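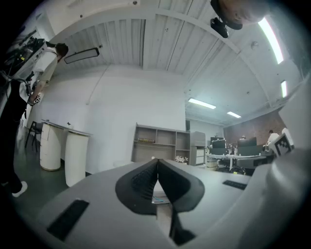

August 2026

Dye bench, indigo vat again

Okay, the vat is back from the dead! I left it alone over the break and came back to a dull blue soup with no flower on top and a smell like an old basement, so I figured we'd be pouring it out. Omid talked me into feeding it one more time. I gave it a little fructose paste, stirred slowly along the wall of the bucket and put the lid back on. Next morning it had gone that murky yellow-green underneath, with a coppery skin and a nice clump of bubbles in the middle. I may have yelled.

Temperature was sitting at around 52 C when I checked, which is hotter than I'd like. Somebody (me) bumped the dial on the Hulska warmer. Turned it down and taped over the dial. Please leave the tape.

Test dips today, all on the Pomare cotton we scoured in June:

Strip A, one short dip. Pale, kind of a washed-out denim. Rinsed fine.
Strip B, two dips with a long airing in between. Much better, and even all the way to the hem.
Strip C, 8 dips. Gorgeous, nearly navy, but it rubs off on everything. I wiped it with a damp rag and the rag came away blue, so I doubt all of that color is really in the fiber. Probably rushed the airing near the end.

Najwa thinks C should sit for a week before its final wash and that most of the rubbing will stop. I'm less sure, but it costs nothing to wait, so it's on the rack by the window with her initials pinned to it.

Also tried a scrap of the Drotdale wool. It took color faster than the cotton and came out streaky where I'd folded it. Wool really doesn't like that much lime anyway – it felt harsh once it dried, even after a vinegar rinse. If Raelene still wants the wool scarves, I'd make her a separate vat, cooler and milder. Need to ask her before I buy more pigment.

The Zultex thickener was a bust for the resist paste. It goes on beautifully and holds a crisp line, then turns to slime in the vat and slides right off. Back to rice paste. Unnur has a recipe with more bran in it that she swears by, and she's promised to write it down (I've heard this before!). 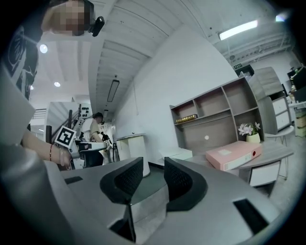 Still to do

Strain the sludge out of the rinse bucket and put it out with the lime waste. Don't put it down the sink, Lachlan.

Check pH in the morning before anyone stirs. The strips in the drawer are old, so open the new box.

Second round on strip B cloth with the rice paste, same timing, longer airing.

Find the other long gloves. I have two lefts.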